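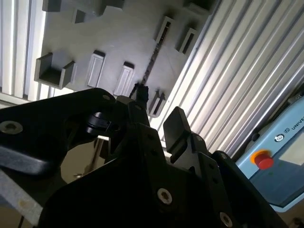

Figure 2. Wrist camera view of the Flarnen gripper at the fixture panel, with the teach pendant at lower right.

4.2 Evaluation of the Flarnen kit

The Flarnen kit is sold by Vandstead as an add-on for small arms. It includes the gripper, a bracket, a wrist camera and a license for the Trindix control software. We bought one kit at list price and tested it in the Powell lab in May.

The test task was insertion. The gray panel in Figure 2 carries raised holders, among them an open box and several tall slots with narrow openings. The operator taught each approach from the pendant, then let the software repeat it with small offsets. We ran 513 trials and counted a trial as failed if the part jammed or was dropped.

There were 58 failures. Most came from the narrow slots, where a small tilt at the wrist was enough to jam the part. The open box caused 9 failures, all at the largest offset. Two operators shared the work, and their results did not differ by much.

Camera placement was the main complaint. The black plates of the gripper take up much of the lower view, so the operator has to judge the last part of an approach from the upper half of the picture. Cable routing also needs care — a thin cable can lie across the view of the panel, as it does in Figure 2. The manual gives one page to mounting and does not mention cables.

Comments (2)

Hina Warraich: Did you try the narrow slots at a lower speed? We saw fewer jams that way.

Shahzad Khattak: Are the offsets listed in the appendix? I could only find the part sizes.

Contact: Farzana Kazmi | Copyright the authors | Back to top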